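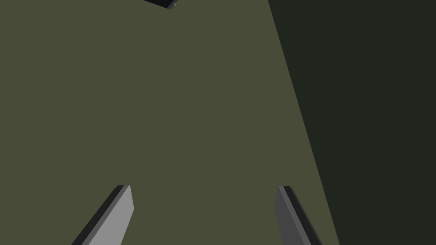

View between the gripper fingers in the simulator, with the gripper open above the work surface.

Before her first coffee, Renata Czarnecka has usually already rejected something. On the morning I visit the Rollorthorpe plant it is a new approach path for the arm at station three. She opens it on the screen beside her desk, plays it once, plays it again more slowly, and sends it back with two words: "Too low."

Renata has worked for Plireck for many years, most of them standing. She packed small pump parts into trays, first on the night shift and later as the leader of a day team. Now she sits in a room above the hall and checks what the robots are going to do before they are allowed to do it. The simulator is called Irnora, and the people here speak of it like a colleague who talks too little.

"In the beginning I hated it," she says. "Everything is gray and green. There is no noise, no smell of oil. I said to Herman, how can I judge a job if I do not hear it?"

Herman Harahap is the engineer who brought Irnora to the packing hall. He laughs when I repeat this to him. He admits that the first version of the training was made by engineers for engineers, and that it went badly. "We showed them curves and tables," he says. "Then Renata asked if she could simply see what the hand sees. It was a very good question, and I was a little ashamed that it came from her and not from us."

So the operators got the view from the wrist. The colors are plain because, Herman explains, nobody wanted to spend time on decoration. What matters to him is that the edges are in the correct place.

In the hall there are 46 people on the packing lines today. Before the arms came there were 75. The company says that no one was dismissed, and Renata confirms this, but she does not want the sentence to sound nicer than it is. Some colleagues retired and were not replaced. Others went to the Beneš warehouse on the other side of town, where the pay is the same and the bus is worse.

"They are not unemployed, this is true," she says. "But we were a team, and now I see them maybe on a Saturday at the market. For this there is no column in the report."

I ask what has become better. She thinks for a long time and then shows me her right wrist, which she can turn without pain. A packer on the old line lifted 252 trays in a shift. She remembers the number very well, as it was printed on a sheet next to the clock.

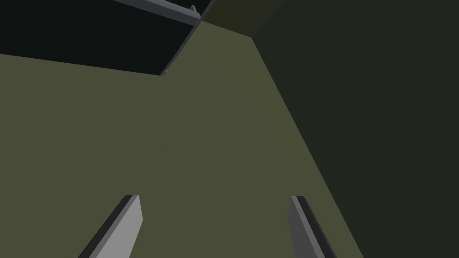 The same station in Irnora: open fingers, the green surface and the dark area on the right.

The new work is tiring in another way. An operator who reviews motion must keep attention on small differences: an angle, a distance to an edge, a gripper that opens wider than it needs. Renata takes a break every hour and walks down to the hall, where she compares what she saw on the screen with the real station. Herman was against these walks at first. He believed they were a sign that she did not trust the model.

"She does not trust it," he says now. "And she finds things. The real table had been moved a little after the cleaning, and the model did not know. She saw it with her eyes, from the stairs."

After this, the operators received the right to stop a new program without asking an engineer. It sounds like a small change, but both of them come back to it several times during our talk. Earlier, a packer who had a doubt told the team leader, who wrote a note, and the note waited. Now the program waits.

Not all of them wanted to learn it. Three of the older packers tried the course in April and asked to return to the line, where there is still enough hand work with the odd sizes that the arms handle poorly. Renata understands them. The chair, she says, is not a reward for everybody. She would like the hand packers to be paid the same as the people upstairs, and she has said so to the management more than once. The answer has not come yet.

Would she go back herself? "For one week, yes, gladly," she says. "With the old team and the radio on." Then the corrected path for station three arrives, and she turns to the screen. She plays it at half speed, with her chin on her hand — the fingers stay higher this time. She plays it again before she approves it, writes the time in a paper notebook, and asks Herman if he is coming down to the hall with her.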